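Sorting Arms Join the Morning Shift at Vermeulen

I've been writing up local business news for this site for a while now, and I don't get invited into many back rooms. So when Fenna Michiels asked if I wanted to come see the new sorting line at the Vermeulen clothing depot on Wednesday, I said yes before she'd finished the sentence!

If you've ever dropped a bag of old clothes in one of the green bins by Usovness station, Vermeulen is where it ends up. Every bag gets opened and every piece gets picked out and sent down one of several chutes (resale, rags, fiber, repair). Until March, all of that picking was done by hand. Now there are two robot arms on the line from a company called Flonska, and they take the first pass.

The depot put 1,433 bags through the line in its first full month with the arms. Fenna runs the floor, and she was pretty frank with me about how it started. The arms were slow, they grabbed two sweaters at once, and anything with a drawstring was trouble. Murray Lavoie, who has sorted there for years, told me he spent the first week mostly untangling things. 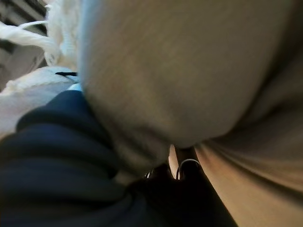 Navy, beige, tan and white fabrics bunched together in the pile, seen from the camera at the gripper. A thin metal loop shines in the dark gap near the bottom.

What's changed for the crew? Well, nobody has been let go, and Fenna says the team is still eight people on mornings. But the jobs have moved around. Murray used to stand over the pile for most of his shift, bending and pulling, and his shoulders were paying for it. These days he's at a table further down, checking pieces for stains and broken zippers and deciding what's good enough to sell. He likes that part. He doesn't love the noise, and he misses being able to chat across the pile (the arms are fenced off, so everyone is more spread out now).

Bjartur Kárason had a different complaint, and I thought it was a fair one. When an arm stops, a light comes on and somebody has to walk over, open the gate, fix the snag and restart it. On a bad morning that's him, over and over, and it breaks up whatever else he was doing. He has asked for that job to rotate, and Fenna told me the new schedule will do that.

There's a pay question too. Workers who finish the Flonska training get a higher hourly rate, but so far only the morning crew has had a chance to take it. The evening crew starts theirs next month.

The depot is open for drop-offs until 8 p.m. on weekdays. Please tie your bags shut, and keep shoes in pairs!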